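4.2 Open-day sessions at Stisholm

The lab runs in 4.1 were done with the doors shut. The open day was a different thing – people walking in and out, kids, a lot of talk near the arm, sun through the windows for most of the day. We ran the Tillow arm with the Mimo controller from ten in the morning until the building closed, with one long break at lunch while we reloaded the logs. Total of 513 grasp attempts on the day. The earlier lab set has 1,025, so the two are not the same size and we do not pool them anywhere in this paper.

Setup was kept as close to the lab as we could manage. Same gripper, same wrist camera, same speed limit (the lower one, as required by the host site for public hours). Visitors stood behind a rope and picked a target from a printed card. The operator typed in the target, the arm moved, and the attempt was logged as a success, a miss or a stop. A stop means the controller gave up on its own before closing the fingers. An attempt the operator cut short is logged as a miss, even when the grasp might of worked.

There were 6 target types on the card. Five were loose objects and are covered in Table 3. The sixth was the wood furniture task, where the arm has to approach an open wooden structure at low height and pick a post or a crossbar to close on. This one drew most of the questions from visitors and also most of our trouble, so it gets its own space here.

The trouble is mainly one of view. In the lab the camera sees furniture from above and a fair way off, and Mimo fits a simple box model to it. Close in, the box model is no use. The front posts lean hard in the image, the rear posts look thinner and paler, and the planner has to decide which edges belong to which part. Figure 7 gives the wrist view with the open fingers and the structure past them.
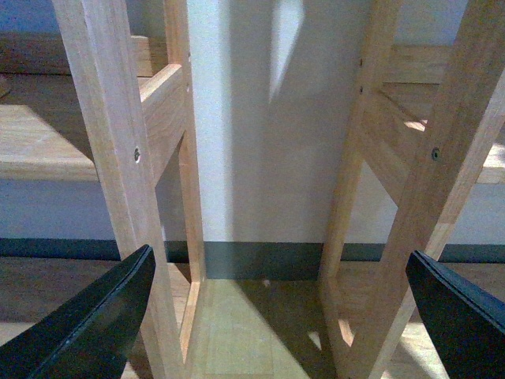

Figure 7. Wrist camera view, furniture task, Stisholm open day. Gripper fingers at lower left and lower right; pale wood posts and crossbars beyond. Note the sunlight on floor and crossbars.

Two points from this view. First, the screw heads. Each front post carries one round head and the two sit at matching heights. They are small but dark against the wood, and Mimo can use the pair as a rough level check without any marker taped to the furniture. We had not planned on this. The feature was in the code from the Tosh bench tests, where it was meant for metal brackets, and we left it switched on. The small holes in the rear posts could serve the same way in principle. We have not tried that, the detector treats anything with no bright or dark rim as grain and drops it.

Second, light. Bright patches of sunlight fall on the floor and on the crossbars, and shadows of the members cross the floor at a slant. To the edge finder a shadow of a post is a post. The fix used on the day was crude: edges that fall below the baseboard line are given a lower weight, on the idea that most of what is down there is floor. Works when the baseboard is dark and easy to find, as in Figure 7. It would not work in a room with no baseboard or with a rug, and it also throws away good edges at the foot of a post, where a finger may be covering part of it anyway. We would not keep this rule in a fixed install.

The black fingers were no problem for segmentation. Strong contrast against light wood and a white wall, and the mask from the lab was reused without changes. The gray highlights along the finger edges did leak through the mask at times – see the note on thresholds in 5.1.

Timing. The public speed limit added to every approach, and we also paused 30 seconds between visitors so the next person could get to the rope and read the card. Those pauses are taken out of the cycle times in Table 4. Stops are left in. Some visitors asked for the same target again after a stop, and repeats are counted as new attempts, which makes the data less independant than the lab set. We flag repeats in the log but did not weight them.

One more limit. Targets were chosen by visitors and not drawn at random, so the mix leans toward whatever looked fun on the card. Per-target rates are fine to read. The overall rate for the day is not, and we only give it in the appendix for completeness.

4.3 Comparison with lab runs

Table 4 lists both sets side by side, loose objects first, furniture last. Conditions differ as described above.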